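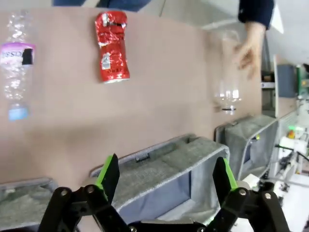 3. Building the sorting station

3.1 Workshop and materials

The station was put together in the shared workshop at Brarncombe, where members book bench time in blocks of 90 minutes. We wanted a task that could be set up and cleared away within one block, using household items and cheap containers. Drinks packaging met both needs. The arm software was the Drakos release already in use on the workshop machines, with no changes to the motion planner.

Felt and woven containers were preferred to hard plastic tubs. In early trials in October, tubs slid when a finger touched the rim, and glass dropped into them made enough noise to bother other members.

3.2 Table layout

Three grey baskets stand side by side along the front of the table, with the items to be sorted behind them (Figure 2). A handwritten card on each basket gives its class: BOTTLE, PLASTIC or CAN. Glass goes under BOTTLE, and plastic bottles go under PLASTIC whatever their shape. A person across the table hands over or sets down items between attempts.

Figure 2. The sorting table, with a brown glass bottle in the BOTTLE basket and the other two baskets empty. 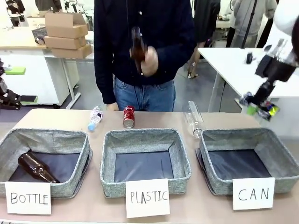 3.3 Trial procedure

Each session had 20 attempts. An attempt ended when the item was released or when 43 seconds had passed. Marina Galanis logged the results by hand, and the log was later checked against the recordings. Crushed items were kept in the set and scored in the same way as whole ones.

Recent items
Low-cost grippers at the Trarstead workshop
Nendadska build notes, part 2

We use cookies to remember your reading settings. Accept | Manage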